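Drawing with a pencil again

22 June 2026 would have been my dad's way of writing it, but the form I filled in for the summer term wanted June 22, 2026, so that is what I put. Signing up means I have now been drawing for most of a year, and a few people have asked how it's going, so I am putting it all in one place.

I stopped drawing at fifteen. There was no drama about it. I had to choose between art and geography, the geography teacher was nicer, and after that I didn't pick up a pencil for anything except marking wood. I started again last September when the library in Isside put up a notice for an evening class called Pencil Only. It cost less than I expected and I could walk to it.

The class is taught by Margit Sipos. She doesn't talk much. She puts something on the table, sets a lamp beside it and says how long we have. Then she walks round. If she thinks you have stopped looking, she taps the edge of your board with one finger and moves on. I found that irritating for several weeks and then I started doing it to myself.

For the whole of the first term we were not allowed colour, charcoal, ink or rubbers. The rubber rule was the one people complained about. I had assumed I would be a heavy user of rubbers, and I was, at home, for a fortnight. What happens without one is that the wrong line stays on the paper and you draw the right one next to it. The page gets messy. The wrong line is quite useful though, as you can see how far out you were and in which direction. I am nearly always too wide. Heads, jugs, chairs, all of them come out too wide. I have no idea why, and Margit only said that plenty of people do it and plenty of others go too narrow.

Materials

I bought too much at the start. I will list what I still use, in case it saves somebody some money.

Pencils: an HB, a 2B and a 6B. I have a tin of Milix pencils that goes from very hard to very soft and most of them have never been sharpened. The 2B is a stub. The 6B is for the darkest bits and it blunts if you look at it, so I keep a second one ready.

Paper: I got a ream of plain printer paper for quick stuff and one proper pad, the Jarkutach one with the green cover. The pad has a slight tooth to it that holds the soft pencil well. It is dearer than the other pads in the shop. I bought it at Cao, the little art and framing place by the bus station, where they let you try a pencil on the corner of a sample sheet before you pay.

A craft knife for sharpening. I went back and forth on this. A knife gives you a longer point and you can shade with the side of it. A normal sharpener is quicker and doesn't leave bits of wood down the side of the armchair. I use the knife in class and the sharpener at home.

A board. Mine is the back of a broken clip frame. It works perfectly well.

I bought a set of paper stumps for smudging as well and I don't use them. Everything I smudged looked like it had been left out in the rain.

The lines part

Most of the first term was line. We drew chairs, mainly. The library has a lot of chairs. You draw the spaces between the legs and let the legs look after themselves. I had read that advice years ago and nodded at it, but doing it is very different. The space under a chair is an odd lopsided shape and you have no opinion about what it ought to look like, so you just copy it down. A chair leg you do have opinions about, and they are wrong.

I did a page of chairs most evenings through the autumn, usually after the washing-up, with the radio on. Ten minutes a page. I kept them all in a box file and I looked through it last week. The early ones are stiff and the chairs look as though they would tip you off. By the middle of the file they stand on the floor. There is then a run of bad ones from when I had a cold, and after that they are reasonable.

The other line exercise was drawing without looking at the paper. I hated this and still do. Everyone's came out like a dropped ball of wool. Margit pinned them up all the same, and I have to say that some of them had more life in them than the careful ones. Mine didn't.

The shading part

After the new year we moved on to tone. The first job was a strip of boxes going from white paper to as dark as the pencil would go, with even steps in between. It sounds like something you would give a child to keep it quiet. It took me the whole lesson, and my middle boxes were all the same grey. The trouble is that beginners don't go dark enough. I didn't, anyway. I would get to a sort of pewter colour and lose my nerve, and then there was nowhere left to go when I got to the shadows.

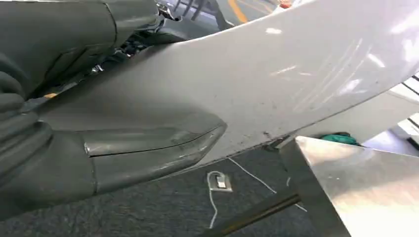
Folds were the next thing, and they took up the rest of that term. We had tablecloths, a coat over a hook, a paper bag that had been screwed up and opened out again. I had been drawing each fold as a line, which gives you something like a ploughed field. What you need is a soft change across the top of the fold and then a dark place where it goes under the next one. The ribbed stack down the left-hand side in the photo is a good plain case of it: everything there is dark grey to begin with, the lobes are rounded, and the grey deepens where they tuck into one another. If you were drawing it you could leave out the outlines altogether and get the whole thing from those dark creases. I tried the same method on the coat and it was the first drawing of mine that I would have shown anyone.

Dark things turned out to be a subject in themselves. A white jug is easy to start, as the paper does most of the work. A black shoe is hard. You know it is black, so you want to fill it in with black, and then you have a hole in the page in the shape of a shoe. Margit's method is to find the lightest place on the dark thing and decide how light it really is, before touching anything else. On my shoe it was a patch on the toe that was paler than the tablecloth, which I would never have believed until I held a bit of card up against it. Once that was settled I could work down from there.

Shiny and dull matter as well. On a polished shoe the light patch has a hard edge. On a suede one it fades out and you can hardly say where it stops. I did one of each, side by side, with the same pencil and the same lamp. The suede one took three times as long and is the better drawing.

How much practice

Somebody in the class had read that you need to do 1,000 bad drawings before you get a good one. Somebody else had heard it was 2,000. I don't think either number came from anywhere. I did a lot of bad ones and a few decent ones turned up in among them fairly early, and then there were more bad ones. It hasn't gone in a straight line.

What has helped most is doing it at the same time each day. I tried carrying a sketchbook everywhere and drawing when I felt like it. I never felt like it, or I did and there was someone sitting opposite me on the bus who might mind. After the washing-up suits me. The table is clear and the light over it is always the same.

What has helped least is watching videos of other people drawing. They are very soothing and I have watched hours of them. I can't point to one thing in my box file that came from them. They also make it look quick, and a lot of them are speeded up without it being very obvious. I have cut down.

Things I still can't do

Hands. I can manage a hand holding a mug, where the mug tells you where the fingers must be. A hand lying open on a table defeats me.

Glass. Margit says to draw what is behind it, slightly wrong. I have got the slightly wrong part.

Trees in leaf. I did some good bare ones in the winter, from the bedroom window, and I was quite proud of them. Then the leaves came and I was back to drawing clouds on sticks. There is a way of doing it in big masses of light and dark and then putting in a few leaves at the edges. I have seen her do it in two minutes on the back of a register.

My own face. I have done it twice, both times too wide.

Next term

The summer term is outdoors if the weather allows, along the canal and up at the church, and back in the library if not. We are to bring something to sit on. I have looked at folding stools and they are either very low or very heavy, so if anyone reading has one they like, leave a comment and tell me which it is. I would prefer one with a back.

We are also allowed one colour. It has to be the same colour for the whole term and you have to choose before the first class. I had been thinking of a brownish red, and I tried one out on the back of the gas bill and it was all right. A dark blue might be better for the canal. I have until the end of the week to decide, and Cao has both in stock.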